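Keeping a Reading Room in Use: An Interview with Danjuma Bassey

February 26, 2025

The Watdale Reading Room has served its neighborhood for 14 years. It holds no rare books and charges no membership fee. Its manager, Danjuma Bassey, came to the post from the Brarkgate branch library, where he supervised evening services. He spoke with us about furniture, opening hours and the habits of regular readers.

Mr. Bassey began with the question of seating, which took up much of his first year. The previous arrangement relied on long tables bought for a school. Readers sat at the ends and left the middle places unused. "People will share a room with strangers quite happily," he said. "Sharing a table is another matter, and we had given them no choice about it."

The long tables were sold and replaced with smaller ones in a pale wood grain. Mr. Bassey had asked for a surface that would not tire the eyes under reading lamps, and he tested several samples with a newspaper laid open on each.

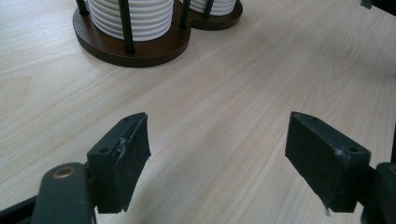
Hours and Attendance

The Reading Room opens late on 2 evenings a week. Attendance on those evenings reached 127 in the first week of February, compared with 114 in the week before. Mr. Bassey declined to draw a firm conclusion from the figures. "Bad weather brings people in, and so does an examination at the college," he said. "I would want a full year before I asked the trustees for a third evening."

He was more certain about mornings. Most of the early readers are retired, and many come for the newspapers. A proposal to replace the printed papers with a screen service was withdrawn after a short trial. The subscriptions were renewed through Peeters, the supplier the room has used since it opened.

Asked about noise, Mr. Bassey said that the room has never had a rule of silence. Conversation is permitted at the front, and the back is kept for quiet study. The division is marked only by a change in the shelving – a solution he described as imperfect but easy to live with.

Drinks have been allowed at the tables for several years. "We lost one atlas to coffee, and it was an old atlas," he said. "Against that, I can set the readers who now stay through the afternoon."
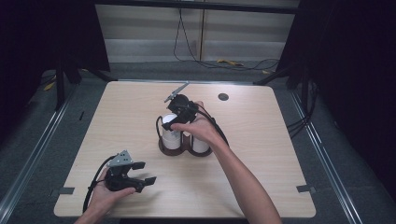 He added that the longer visits have changed what people borrow. Histories and biographies go out more often than they did, while short fiction is usually finished on the premises. The catalog, which runs on a system called Flukus, records loans but takes no account of books read in the room. Staff therefore keep a handwritten tally of the volumes left for reshelving, and Mr. Bassey consults it before placing each order.

The next order will favor travel writing and large-print novels. Requests may be left at the front desk until the end of the month.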